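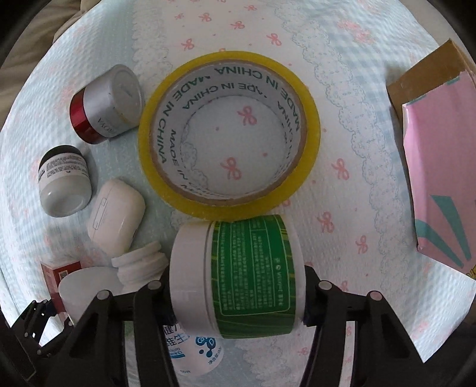
*A roll of clear packing tape on a quilted sheet with pink bows.*

# How Does a Football League Table Work?

*A guide for younger readers from the Wandbridge and District Football League. Page checked 9/12/26.*

After every round of matches, the League puts out a new table. It shows which club is first, which club is last and where all the others stand. Many young supporters look only for the name of their own club. The other columns are worth reading too, and they are easy to follow once you know what the letters mean.

## What is a league?

A league is a group of clubs that all play against one another during a season. Our top division has 16 clubs. Each club meets every other club twice, once at its own ground and once at the other club's ground. A match at a club's own ground is called a home match. The other kind is called an away match.

Every club therefore has 15 opponents and plays 30 matches in the season, which starts in September. A full match lasts 90 minutes, with a break in the middle called half-time.

A league is different from a cup. In most cups, a club that loses a match is out. In a league, a club that loses still plays its next match as planned.

## How are points given?

When a match ends, the League gives out points:

- **A win** is worth three points.
- **A draw** is worth one point to each club. A draw means that both clubs scored the same number of goals, or that there were no goals at all.
- **A loss** is worth no points.

It does not matter how large the win is. A club that wins 1–0 receives three points, and so does a club that wins 6–0. A club that won every match of the season would finish with 90 points. No club in our League has yet done so.

## What do the letters mean?

The top row of the table has a letter or a short word above each column.

| Letter | What it stands for |
|---|---|
| P | Played: the matches a club has finished |
| W | Won |
| D | Drawn |
| L | Lost |
| F | For: goals the club has scored |
| A | Against: goals scored by its opponents |
| GD | Goal difference |
| Pts | Points |

If you add W, D and L together, the answer should be the same as P. Readers who find a row where it is not are welcome to tell the League office.

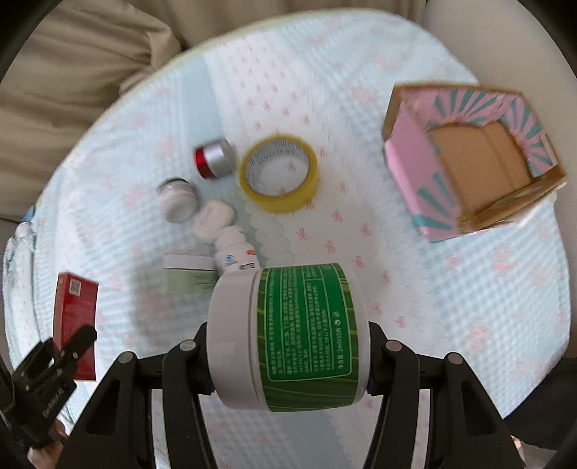
Goal difference is the column that most often causes questions. To work it out, take the goals against away from the goals for. A club that has scored 20 goals and let in 12 has a goal difference of plus 8. A club that has scored 12 and let in 20 has a goal difference of minus 8.

## What happens when two clubs have the same points?

Clubs are often level on points, even at the end of a season. Suppose that Festcombe Town and Skamum Rovers both finish with 60 points. The League looks first at goal difference, and the club with the better figure is placed higher. If that is level as well, the League looks at goals scored. If the clubs still cannot be separated, they play one extra match at a ground that belongs to neither of them.

This means that a late goal can matter even when a club is certain to lose. Losing 3–1 does less harm to goal difference than losing 3–0.

## Why has one club played fewer matches?

Matches are sometimes put off — usually when a pitch is frozen or covered in water. The match is then played on a later date. Until that day, the two clubs will have a smaller number in the P column than the rest. People say that such a club has "a game in hand". It may climb the table when the match is played, but it has no points from it yet.

## What happens at the end of the season?

The club in first place is the champion and receives the Evangelista Shield. Last season some 395 people came to see it handed over at Festcombe. The two clubs at the bottom move down to the division below, which is called relegation. Two clubs from that division move up to take their places, and this is called promotion.

## Words to remember

**Division:** one level of a league.

**Fixture:** a match that has been given a date.

**Opponent:** the club that a team is playing against.

**Season:** the months in which league matches are played.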